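Tosine puts parallel-linkage grippers through their paces on hose and pipe fittings

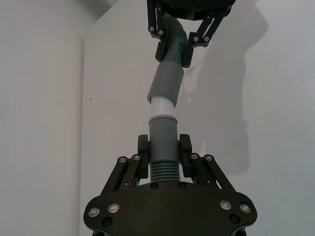 LURKETTI, Ontario, April 25, 2021 – When we opened our gripper comparison program in January, we hoped a handful of our neighbours in the plumbing supply trade might take an interest, and we have been delighted (and a little overwhelmed!) by the response.

The trials pair two black grippers, one above the other, on a job that any plumber will recognize: joining lengths of grey corrugated hose with plastic couplings and a short white pipe between them. Ribbed hose is a fussy thing to hold, and a coupling that sits at a slight tilt asks a good deal of both sets of fingers, so we chose it as our favourite test piece.

To date our team has logged 1296 joining attempts across 83 combinations of finger pad, grip force and controller setting, with nearly 3000 planned before the program wraps up. Our partners at Skoreck are lending their controllers, and Degefa is supplying the fittings.

Results will be shared free of charge with participating shops, and we would dearly love to hear from others who work with flexible hose. Inquiries are welcome through the Tosine front office.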